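Gavton Park Opens Renewed Upper Stands With Cup Holders at Every Seat

GAVTON, October – Brekke Stadium Services, the company that operates Gavton Park, announces that the renewal of the upper stands is finished. The work includes 1,426 new seats in the four highest sections, each with its own cup holder, and a new drainage channel behind the last row.

The seats were made by Zastovetti, a producer of seating for sports halls and open stadiums. They are of the folding type and are a little wider than the old ones. The cup holder is fixed to the back of the seat in front, so it stays in place also when the seat is folded up. In the first row of each section, where there is no seat in front, the holder is mounted on the railing.

The upper stands are the part of Gavton Park where tickets cost the least, and for many seasons they received the least attention. In the last survey among season ticket holders, the most frequent complaint was not about the view or the distance to the field. It was about water that collected under the seats in rows 12 to 21, even on days when it rained only before the gates were opened. Bags and jackets placed on the floor became wet, and drinks were knocked over because there was no other place to put them.

The reason for the water was found during the summer break. The old roof gutter was too short on the north side, and rain ran down the inner wall and onto the steps. The gutter has now been made longer, and the new channel leads the water to the outside of the building. The floor between the rows has also received a rough coating, which makes it safer to walk on.

Prices for the upper stands stay the same this season. A large beer or soft drink at the kiosks on the upper level will also cost the same as before. Brekke has added five kiosks on this level, and they are run by Pendalura, the catering company that already serves the lower stands. Pendalura will sell hot food there until the end of the game – before, the upper kiosks closed at halftime.

Visitors who hold a season ticket for the upper stands keep their seat number. In almost all cases the new seat is in the same position as the old one. Where a row has become shorter because of the wider seats, the ticket holders have received a letter with their new place and can ask for a change at the ticket office. 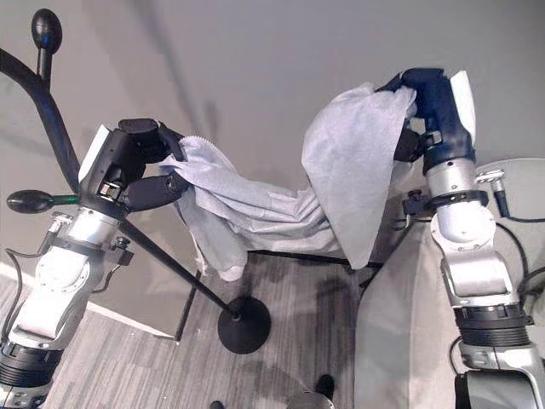
Can visitors bring their own drinks to the upper stands?
Each person may bring one closed plastic bottle of water. Other drinks must be left at the gate, and this rule is the same for all parts of the stadium.

The ticket office at the main entrance is open from 10 a.m. and stays open on game days until halftime. The gates to the upper stands open 90 minutes before the start of each game.

Press contact: Brekke Stadium Services, Press Office, Gavton Park, Gavton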